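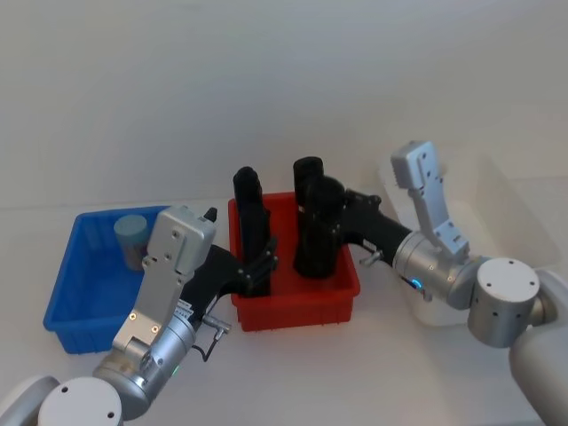
Craft Room Walk-Through Checklist (with my notes)
Last gone over April 2022

I rent out the back half of my shop for soap and candle classes, and this is the list I go down before I let anyone in with a pot of melted wax. I started it for myself and then Annelies Wyss wanted a copy for her own studio over in Lanlow, so I've typed it up with all my muttering left in. Skip whatever doesn't fit your place!

1. Doors and way out
Back door opens all the way without a shove: OK
Front mat lies flat: NO. The corner is curling again. I've taped it, but I need a heavier mat before the fall classes start up.
Exit sign lit: OK

2. Fire stuff
Extinguisher needle in the green: OK
Extinguisher tag signed for this year: OK
Pot lids within reach of every burner: OK, although one is a little small for its pot and I want it swapped. A lid that almost fits is no good to you when the wax is smoking.
Fire blanket in its pouch by the sink: OK
Smoke alarm tested: OK (and wow, is it loud in there with the door shut)

3. Outlets and cords
No cords across the walkway: OK now. I moved the second hot plate to the other wall and it made a huge difference, I don't know why I put up with it for so long.
Plugs snug, no brown marks: one FAIL. The outlet nearest the window feels loose, so I've put a cover over it and written DO NOT USE on the cover. Benito Lorente is coming to replace it.
Hot plates each on their own outlet, no power strips: OK

4. Lye and fragrance
Lye in its original tub, lid tight, top shelf, cabinet locked: OK
Goggles, one pair per student plus a spare: OK. I max out at 9 students, and I stick to that even when a cousin shows up at the last minute.
Gloves in all sizes: LOW on small. On the shopping list.
Fragrance oils capped and wiped down: mostly. Somebody left the clove one sticky and now the whole shelf smells like a ham.
Vinegar kept away from the lye station: OK. People still want to splash it on a lye burn, so I say it at the start of every class: lots of cool running water, and keep it running.

5. Air
Fan pulls a tissue flat against the grille: OK
Window opens and stays open: OK with the stick in it. Would love a real latch someday.

6. Floor and tables
Tables don't rock: one does. I folded up some cardboard for now (I know, I know) and ordered screw-in feet, 4 to a pack.
Floor free of wax drips: scraped and mopped. Wax on tile is like ice, so check under the tables too.

7. First aid
Burn gel in date: expires in October, so reorder over the summer
Bandages: plenty
Eyewash bottle sealed: OK
Poison control number on the wall: OK, reprinted bigger

Still open: mat, loose outlet, small gloves, table feet, one pot lid. The outlet has to be done before the next class. I'll go over the rest again once the feet come in.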